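3. 공용 공간 목재 상판의 표면 관리와 이용자 인식

3.1 조사 배경
공용 작업실과 열람실에서 목재 상판은 교체 주기가 길고 이용자의 손이 가장 자주 닿는 가구 부재에 속한다. 그러나 시설 관리 지침은 대체로 바닥재와 벽체를 중심으로 작성되어 있으며, 상판의 재도장 시기와 세척 방법은 현장 담당자의 판단에 맡겨져 왔다. 본 절에서는 Witum 지구의 네 개 시설을 대상으로 실시한 이용자 설문과 관리 기록 검토의 결과를 보고한다.
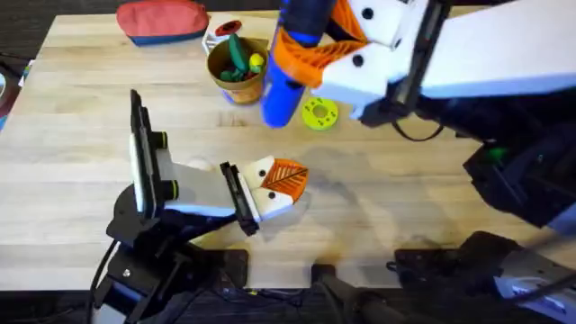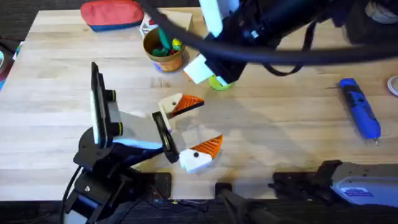
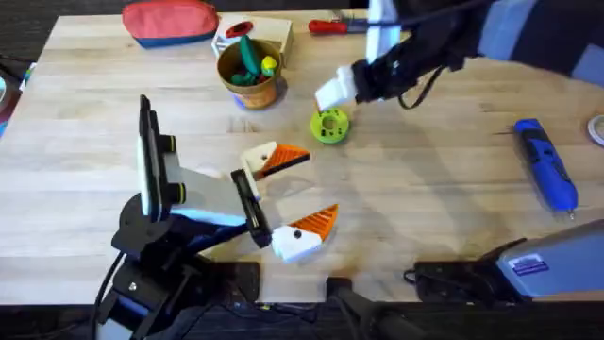
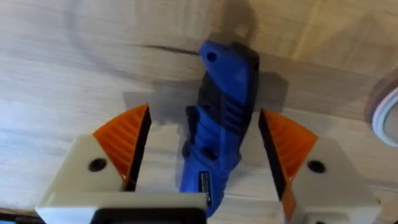

그림 4. 밝은 색조의 목재 표면과 나뭇결

Fengying Jiang
Grelness 생활환경연구소 책임연구원 (교신저자)

3.2 자료와 방법
설문지는 모두 2818부를 배포하였고, 응답이 누락되거나 동일 문항에 중복 표기된 것을 제외한 2294부를 분석에 사용하였다. 응답자는 상판의 청결도, 촉감, 색조, 눈부심을 각각 100점 척도로 평가하였다. 관리 기록은 각 시설이 보관한 세척 일지와 도장 내역서를 대조하는 방식으로 검토하였으며, 일지의 기재 양식이 시설마다 달라 작업 명칭을 사전에 통일하였다. 예컨대 '기름걸레질', '오일 닦기', '유성 마감 보수'는 내용 확인을 거쳐 모두 오일 보수로 분류하였다.
Lei 열람관의 경우 도장 내역서 일부가 남아 있지 않아 도장 주기 분석에서 제외하고 설문 결과만 반영하였다.

3.3 색조와 나뭇결에 대한 인식
밝은 색조의 상판은 어두운 상판에 비해 조도가 낮은 공간에서 선호되었다. 자유 응답란에는 글씨를 쓰거나 작은 물건을 찾기 편하다는 의견이 반복하여 나타났다. 나뭇결의 형태에 대해서는 의견이 나뉘었다. 결이 곧고 일정한 상판을 정돈된 것으로 받아들이는 응답자가 있는 반면, 굽은 무늬가 드러나는 상판에서 재료의 자연스러움을 느낀다는 응답도 적지 않았다. 두 집단의 차이는 연령보다 이용 목적과 더 밀접하게 관련되었으며, 장시간 독서를 하는 이용자는 무늬가 강한 면을 피하는 경향을 보였다.
한편 가는 틈이나 긁힌 자국은 관리 담당자와 이용자 사이에 평가 차이가 가장 큰 항목이었다. 담당자는 이를 보수 대상으로 기록하였으나, 이용자의 청결도 평가는 흠집의 유무보다 끈적임과 컵 자국에 민감하게 반응하였다.

3.4 마감 방식별 관리 부담
오일 마감 상판은 부분 보수가 가능하여 이용을 중단하는 시간이 짧았다. 도막을 형성하는 마감은 일상 세척이 쉬운 대신, 도막이 한 번 벗겨지면 상판 전체를 연마해야 하는 사례가 많았다. Trudmont 공작실은 10월에 상판의 절반을 오일 마감으로 전환하였는데, 담당자 면담에서는 작업 절차가 단순해졌다는 평가와 함께 사용한 걸레의 보관과 폐기에 새로운 주의가 필요하다는 지적이 있었다. 오일이 묻은 천은 자연 발화의 우려가 있으므로 물에 적셔 밀폐 금속 용기에 보관하도록 내부 지침을 개정하였다.
세척제의 선택 역시 결과에 영향을 주었다. 알칼리성 세척제를 상시 사용한 시설에서는 표면이 거칠어졌다는 응답이 많았고, 촉감 점수도 다른 시설보다 낮았다. 다만 세척 빈도와 이용 밀도가 함께 높은 시설이어서 두 요인의 영향을 분리하지는 못하였다.

3.5 해석상의 유의점
설문은 한 계절에 한정하여 실시되었으므로 실내 습도의 변화에 따른 목재의 수축과 팽창은 결과에 반영되지 않았다. 또한 수종을 확인할 수 있는 자료가 부족하여 색조 구분은 육안 평가에 의존하였다. 마감 방식별 세부 점수표와 통일된 작업 명칭 목록은 부록 나에 수록하였다.

원고 최종 수정: 2023년 12월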